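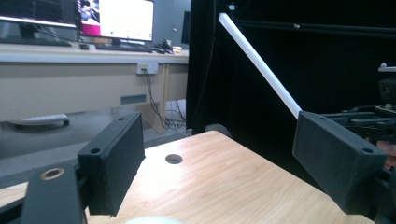
Nornby Community College Creative Writing Club

The Year My Knees Started Talking

I turned 70 in May, and that same week my left knee started making a noise like somebody stepping on a bag of chips. The right one joined in before the month was out. I told my doctor, a nice young man named Finbarr Buckley, and he said the cartilage gets thinner as we go along and I should try walking more. Walking more! On those!

So I walked. Up Ledesma Street, past the bakery (not always past it), around the reservoir and home. My daughter gave me a step counter and the first morning it said 1523, and I called her up like I'd won the county fair. She was very kind about it. She runs marathons.

Now, the other thing with getting older is sleep. I used to go down like a sack of flour and stay there until the alarm. These days I'm up at 3 in the morning with my eyes wide open, thinking about a boy I sat behind in algebra. And one of those nights, lying there, I heard the left knee go, only I hadn't moved it.

Crackle, crackle. Pause. Crackle.

Then the right one answered.

I lay very still, because it seemed rude to interrupt. They went on for quite a while, back and forth, the way my aunts used to on the porch. I couldn't make out words, but I know the sound of two old ladies complaining about management.

"I can hear you," I said finally.

Silence. You never heard such a guilty silence.

Well, I got up and put the kettle on, and I sat in the kitchen with a hot towel over the pair of them. I said I was sorry about the stairs. I said I was sorry about the roller skating too, which was 1970-something and entirely my idea. Little by little they warmed up, and the left one gave a small, friendly click.

We were out the door before seven. I took the flat way.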